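Vandex Redeline teleop kit: two months in

Verdict first, for those who came for the stars: three and a half out of five, and the half is for the cables.

The Redeline is a pair of small leader arms you hold by the grips while a pair of bigger follower arms copies you. You do the chore, the software records it, and a policy eventually learns to do the chore slightly worse than you. Ours arrived at the Kirnesthorpe workshop in July. Setup took 40 minutes, of which I spent most hunting for the menu that swaps left and right.

Tracking is very good. The lag is small enough that I stopped noticing it and started blaming myself. Grip feedback is a faint buzz, the same for a sock as for a table leg. The leader arms are light for the first hour. After that they weigh what a toddler weighs.

Recording software is fine until you want to delete a bad take, and you will want to. I did 54 in one afternoon and kept fewer than I care to print. The foot pedal helps a lot. It costs extra, naturally.

We've been teaching it laundry on the upholstery. Start with the arms apart and the fingers open, and vary where you drop the garment, or the robot will learn one spot on the cushion and very little about clothes.

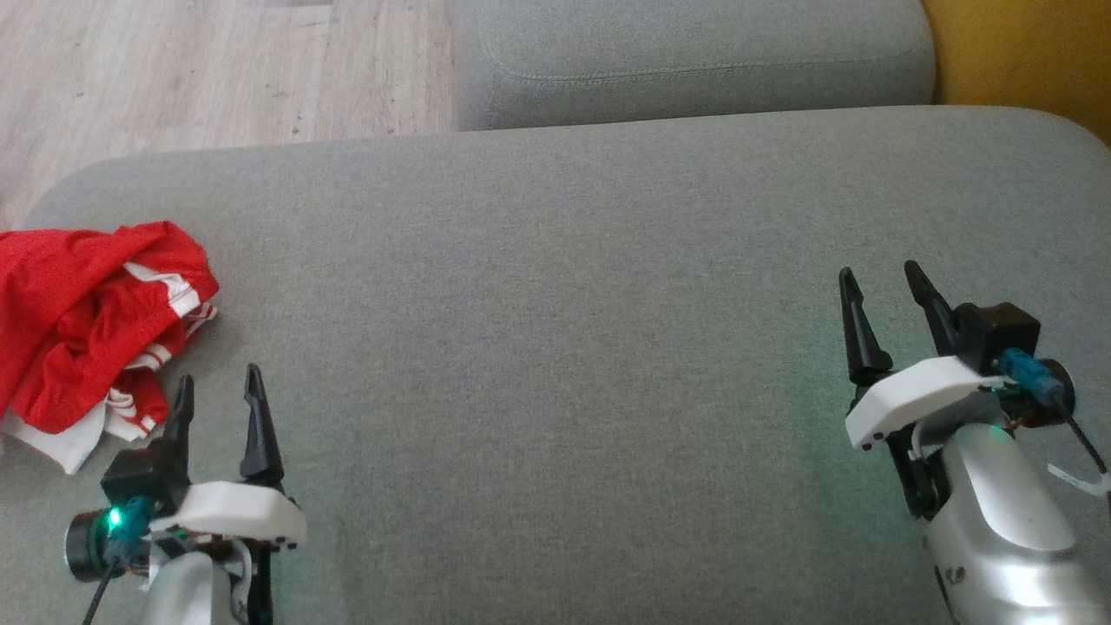 Branwen Wogan wrote in to say that she gave up on shirts until she had 700 takes of plain towels, and that sleeves went better afterward. I have ordered towels.

Pros: tracking, pedal, cable length.
Cons: grip buzz, the delete menu, my shoulders.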